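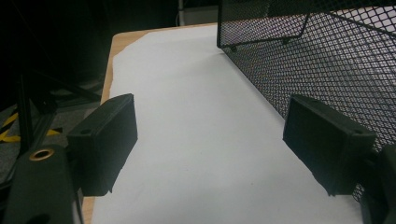
ラップの箱はどこに置くのがいいですか。

調理台から手を伸ばして届く場所に、立てるか、かごに入れて置くのが使いやすいです。引き出しの奥に寝かせると、上に物が重なって取り出しにくくなります。

ラップやホイルの置き場所に困っている、という相談をよく受けます。箱が細長いので、食器棚にも引き出しにも半端な隙間ができます。うちでは長いあいだ流しの下に入れていましたが、扉を開けてしゃがむのが面倒になり、7月に台所を片づけたときに置き方を変えました。そのときに試したことをまとめておきます。

まず箱を測る

入れ物を買う前に、箱の長さと太さを測ってください。ラップは幅の違うものが何種類も売られていて、巻きの長いものは箱も太くなります。普段使っているものを全部出して、いちばん長い箱に合わせます。長さだけ見て買うと、太さで引っかかって入らないことがあります。箱の角がぴったりの寸法だと出し入れのたびに紙がつぶれるので、指が入るくらいの余裕を見ます。

測った数字は紙に書いて財布に入れておくと、店先で迷いません。携帯のメモでもかまいません。

書類用のかごを台所で使う

台所用品の売り場で合うものが見つからないときは、文房具の売り場も見てみてください。黒いワイヤーメッシュの、机の上で書類を立てるような形のかごは、台所でもよく働きます。片側が高く、反対側が低くなっているものなら、高いほうを壁につけ、低いほうを手前に向けます。手前が低いと、中の箱の端をつまんで引き出せます。

メッシュのよいところは、外から中身が見えることと、粉やくずが底にたまっても逆さにして振れば落ちることです。困るのは油です。コンロのすぐ横に置くと網目に油がつき、ほこりと混ざって固まります。コンロからは離して、流しの反対側か、作業台の端に置くのがいいと思います。
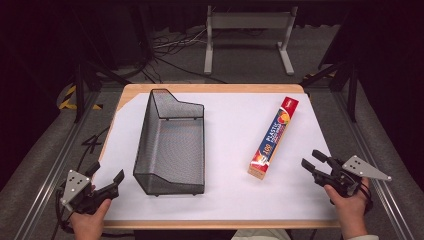
入れる前には、一度台の上にかごと箱を並べてみます。見た目では入りそうでも、底の幅が足りなかったり、斜めになって上にはみ出したりします。寝かせて入れるか立てて入れるかも、ここで決めてしまいます。立てる場合は、重いほうが下になるようにし、倒れやすければ隣に別の箱を入れて支えにします。

台に紙を敷いて作業する

木の台の上で片づけをするときは、白い紙を一枚敷いておくと楽です。金属のかごを引きずって木に傷をつける心配が減りますし、箱の底から落ちた紙くずや乾いた粉も見つけやすくなります。終わったら紙ごと丸めて捨てます。包装紙の裏でも、カレンダーの裏でも使えます。

紙がずれるようなら、角をマスキングテープで留めます。木の表面に直接貼るときは、目立たないところで試してからにしてください。塗装のない木だと、はがすときに毛羽立つことがあります。

刃の向きに気をつける

箱をかごに入れるときは、刃のついた側を壁側か下に向けます。手前に向けておくと、隣の物を取ろうとして手の甲をこすります。金属の刃の箱は特に注意が必要です。小さい子のいる家では、低い場所に置くこと自体をやめて、目の高さより上の棚にしたほうが安心です。

ふたが浮いてくる箱は、輪ゴムを一本かけておきます。輪ゴムは中央ではなく端に寄せてかけると、はずさずにふたを少し開けられます。

一緒に入れていいもの、入れないほうがいいもの

ホイル、クッキングシート、保存袋の箱は、ラップと同じかごで問題ありません。使う頻度の高いものを手前か右側に置きます（左利きの人は逆です）。

菜箸やへらは入れないほうがいいです。網目に先が引っかかりますし、箱のあいだに落ちると探すのに手間がかかります。ふきんも湿ったまま入れると紙の箱がふやけるので、別の場所に掛けてください。

買い置きの箱は、かごに入れずに別の棚へまとめます。使いかけと新しいものを一緒にすると、開いている箱が二つ三つと増えていきます。うちでは買い置きは一本までにして、新しい箱を開けたら買い物メモに書くことにしています。

かごの手入れ

月に一度、中身を全部出して、かごを洗います。食器用洗剤をつけた古い歯ブラシで網目をこすり、ぬるま湯で流します。黒い塗装がはげた部分は錆びやすいので、洗ったあとは布で水気を取り、風の通るところで乾かしてから戻します。縁の巻いてある部分は水が残りやすく、乾いた布の角を押し当てて拭くときれいに取れます。

底に小さな足がついているものは、足の先も見ておきます。塗装がはげていると、台に錆の跡がつくことがあります。気になる場合は、家具用のフェルトを小さく切って貼ります。水のかかる場所ならフェルトよりも透明なゴムのクッションのほうが長持ちします。

中身を戻すときに、箱の角が破れているものがあれば、透明テープで補修します。箱が歪むとラップが切りにくくなるので、早めに直しておくと最後まで使えます。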